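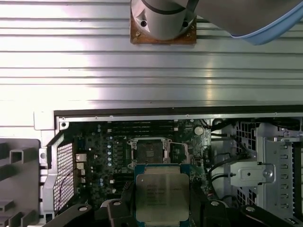

Brorenora Fingers, set of two
For parallel grippers. Sold with screws and the spacer plate.

I started making these for one job only: putting processors into sockets. We had a method we liked on paper and a pair of stock fingers that kept tilting the chip, so I spent most of March filing, printing, swearing and filing again. These are version four and I'm really happy with them!

What we use them for

Our setup at Stasisik learns from demonstrations. Somebody (usually Flora Gourlay, who has far more patience than I do) guides the arm through picking up a CPU, bringing it over the open socket and setting it down. The view from the wrist goes into the model along with the finger opening and the arm pose, and the model picks the next small move. The chip has to stay where the model can see it next to the socket, so the fingers hold it by opposite edges and leave the top of the heat spreader clear. The Intel Xeon over the motherboard is a pretty typical moment: socket open, load plate up, chip on its way.

How it's going

We collected 500 demonstrations with the old fingers and the policy was so-so. Then we threw those out (ouch) and collected 335 with the new ones. Out of 159 test runs on the second set, the chip ended up seated in nearly 140. Most of the misses were a corner riding up on the socket frame, and a few were the chip turning slightly in the grip on the way down. We're adding a force check for the first kind. For the second I'd love to hear ideas, because Warrick Harawira and I have been arguing over pad stiffness for weeks and we're both out of arguments.

One thing I didn't expect: working inside a full desktop case was harder than on a bare board, mainly the glare off the metal and the cables hanging about. Sheena Menzies mixed in runs under different lamps and that helped more than anything I did to the model.

Good to know before you order

Check your gripper's bolt pattern against the drawing. The spacer fits the Kosberg plate as is, and anything else may need drilling.
Close slowly. I set ours to the lowest force that will lift the chip and go up from there.
Practice on dead processors. Please.
They don't do RAM sticks well. I've tried, they slip.

Rory McIver wrote the calibration script, and you get a copy with every set. Email me with your gripper model if you're not sure about the fit and I'll take a look, usually the same afternoon.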